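Torben Seidel
26/04/2021

Thread, because I have now spent my whole afternoon squeezing a gripper open and shut by hand and I would like some credit for it.

The project is called Provarow. The goal is a model that can pick things up. The method is that I pick things up, over and over, and the model gets to watch.

We have 853 examples as of lunch. Before lunch we had more. Then I went through and tossed every one where I'd paused mid-reach to think about something else. The model was going to learn that from me and I didn't want to see it done back.

Things I have been told are "basically the same grasp": a mug by the handle, a mug by the rim, a mug by a different handle. They're not. Ask the loss curve.

Current rule is 33 takes per object, then swap. Around take 20 you get good at it. Then the data gets boring, so you have to start coming in from dumb angles on purpose. I'm being paid to be a slightly worse version of myself.

Albers wrote the labeling guide. It's 4 pages. The word "gently" shows up on every one and is never defined.

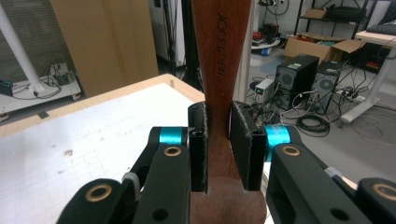
Wood is my favorite so far. It has some grip to it and doesn't squish, which is more than I can say for the sponge. The sponge has its own folder now. We don't open the folder.

The part I keep getting wrong is letting go. I hold on a beat too long, every time, and you can see it in the plots as a little flat shelf at the end. Two of us collect data and you can tell who did which take from the shelf alone. Mine's the long one.

Castetti wants a "diversity of human operators" by August. I've offered to wear a different hat.

Back at it. Next up is a spoon.

Filed under: Robot Learning, Lab Life

More from this author
Why I stopped trusting my own timestamps
Karance, week one: everything is a calibration problem
Notes on naming folders while tired

Contact | Back to top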